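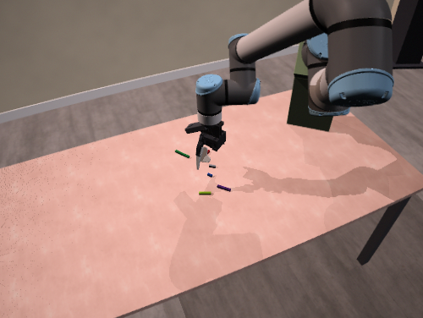
Teaching a child to play pick-up sticks takes one rainy afternoon and a little patience, and I've done it often enough now (two of my own, then half the street in Jellasdale) to have a method. Start with the drop. Hold the whole bundle upright in one fist with the ends touching the table, then open your hand all at once and let them go where they like. A small child may well end up with a loose group like the one on the pink tabletop, and that's a kind place to begin – save the tight, tangled heaps for later on.

Next comes the lifting. Have them take any stick lying off by itself first, using just the fingertips. If another stick moves, the turn is over, and yes, that goes for grown-ups too! My neighbor Yupin Luangrath taught me to press down on the pointed end so the other end tips up, and that one trick will carry a beginner a long way.

Keep score however you please. We play to 49 points at our house, with younger players getting one free wobble per turn. When they start winning without it, drop the wobble and go back to the full heap.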